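Call for Participants: Household Study on Misleading Domain Renewal Mail

The Fleston Office of Online Trade is seeking small business owners and private website holders to take part in a study of unsolicited renewal notices. The study will examine how recipients tell a true invoice from an offer made to look like one.

Participants must be 18 or older, live in Fleston or Daltgate, and have held at least one registered domain name for the past year. Prior experience with misleading mail is not required. Current employees of hosting companies and registrars are not eligible.

Each participant will attend one session of 80 minutes at the Daltgate reading room, sort a set of 15 letters and emails, and complete a short written survey. A payment of $50 will be made at the end of the session. Sessions run through May – evening places are limited.

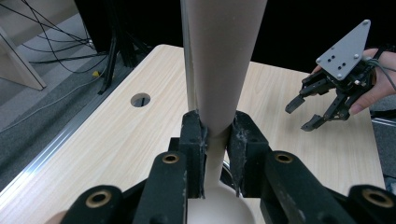
Surkik Oprea

Responses are stored without names and will be kept for the length of the study only. Participants may withdraw at any time before the survey is submitted.

To apply, request form 248 from the front desk or by mail. Applications should list the number of domains held and the preferred time of day.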